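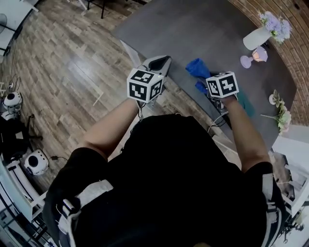 Muammer Güneş: Before you record anything else, how are you splitting train and validation? If both sets come from the same session, your validation loss only says that the session resembles itself.

stultton_rig
Split is by episode at the moment, random. 1,039 episodes kept out of 1,322 recorded, all two-handed cloth work, one operator at a time. Student project at Stultton, second term. The discards are mostly tracking dropouts on one hand, and a few where the operator let go of the cloth before the start marker.

Muammer Güneş
Then split by session and report both numbers. Random split by episode is what everybody does first and it flatters the model. Also, 283 discards is a lot. Is it the left hand or the right?

stultton_rig
Right, mostly. It happens when the wrists cross during the second fold and one cube hides the other. We tried telling operators not to cross. They fold more slowly and the motions look wrong.

hexkey_4
Don't change the operators. Leave the crossing in and interpolate over the gap if it is short. We do that on Brerkix with a limit of 12 frames and throw away anything longer. A demonstration with natural wrists and a small gap is more use than a stiff one.

Muammer Güneş
I disagree with interpolating the pose while the jaw is closing. The gap falls exactly where contact happens. You would be teaching the policy a straight line through the one part of the motion that isn't straight.

hexkey_4
Only if the gap coincides with closure. Jaw width is logged separately, so mask those and keep the rest.

stultton_rig
We can do the mask. Jaw width has its own timestamp, though it drifts against the video by a frame or two over a long take.

Second question. The table has a vase of artificial flowers and a lamp on it, against a brick wall. My supervisor wants all of it removed for a clean background. I would keep it, and add more. View from one of the grippers:

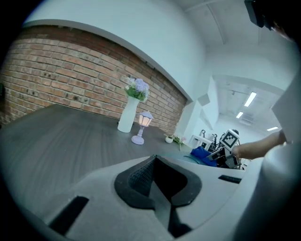 With the fisheye you get a great deal of wall and ceiling whatever you do to the table, so clearing the far end buys very little. The brick also gives the visual tracking plenty of corners to hold on to. A plain wall in our November tests lost tracking in 93 takes.

oddsox
Keep the clutter but move it. If the vase is in the same spot for every episode the policy may well use it as a landmark, and you will find out when somebody shifts it on demo day. Happened to us at the Hondport student meet. Arm went to the correct place relative to a mug.

Muammer Güneş
Agree with oddsox. Move objects between sessions, not between episodes, and write down which layout goes with which session. Then the session split tests it for nothing.

hexkey_4
Moving them between episodes gives more variety for the same recording time. Between sessions, you have perhaps six layouts in total.

Muammer Güneş
And a tracking map that has to be rebuilt each time something near the camera moves. Six is enough to see whether there is a problem.

stultton_rig
Map rebuild takes us four minutes, so between sessions it is. Lamp stays switched on or not?

oddsox
Both. Log it.

stultton_rig
Update, Sun 14 January. Re-split by session. Validation error on final cloth corner position went from 11 mm to 34 mm, same weights budget, same everything else. The masked interpolation recovered 88 of the discarded episodes. Not retrained with those yet. Enache loader still refuses files with a mask column, so I am writing it out as a separate array.

hexkey_4
Loader wants the mask as uint8, it rejects bool. Had the same thing last year.

stultton_rig
That was it, thanks. Loads now.

Muammer Güneş
34 mm is the number to put in your report. Keep the 11 in a footnote.

Contact the moderators | Forum rules | © Hondport Robotics Boards | Back to top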